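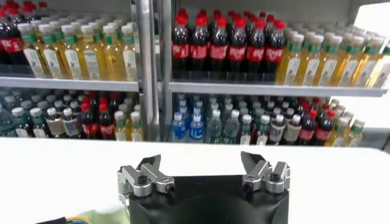 Skemevport Institute of Retail Studies
Shelf Stocking and Display, Unit 2: Bottled Drinks
Course Handout

Purpose of this unit

Students enrolled in the Shelf Stocking and Display course are expected to prepare, fill and maintain a section of bottled drinks to the standard used in the training store. This handout covers the terms, the filling procedure and the practical assessment. It should be read before the first practical session and brought to each session after it.

Terms used in class

Bay: the part of a shelving unit between one upright post and the next.
Tier: one level of shelf, counted from the bottom.
Facing: one bottle in the front row, as seen by the customer. Seven bottles of cola side by side in the front row are seven facings.
Block: a group of facings of the same product, with no other product between them.
Depth: the number of bottles standing one behind the other, from the shelf edge to the back.

Blocking by product

Bottled drinks are arranged in blocks. A customer looks first for color and only later reads the label. Cola with red caps and red labels is easily found from the far end of an aisle when it stands together, and tea in yellow tones sets it off well. The same bottles mixed one by one across a shelf are much harder to shop. A block may end at an upright post, and the post then serves as a natural divider between two products. A product may also appear in more than one bay, provided that each group is complete in itself.

Cap color should not be relied on alone. Some teas are supplied with caps of more than one color – white and green, for instance – and these belong in the same block if the product code is the same. When in doubt, check the code on the shelf plan.

Filling procedure

1. Collect the shelf plan for the section and confirm the number of facings for each product.
2. Remove the remaining stock from the shelf and place it on the work table in date order.
3. Wipe the shelf, including the front edge.
4. Place new stock at the back and older stock at the front. Check every date, even within one case.
5. Fill each row to its full depth before starting the next. A full front row with nothing behind it is not a filled shelf.
6. Turn each front bottle so that the main label faces the aisle.
7. Bring the front row level with the shelf edge. Bottles may touch but must not be forced.

Bottles are lifted by the body, never by the cap. Full cases are opened on the floor or on the table and are not balanced on a shelf.

Practical assessment

The assessment is held in the Drular Room in October. Students work in pairs and fill one section of two tiers from a mixed delivery. The time allowed is 40 minutes, followed by a short oral review of the date order. Marks are given for blocking, rotation, label direction and safe handling. A total of 14 marks out of 18 is required to pass.

Closed shoes are required. Students who miss the assessment should apply to the course office in the Kiani Building for a second sitting.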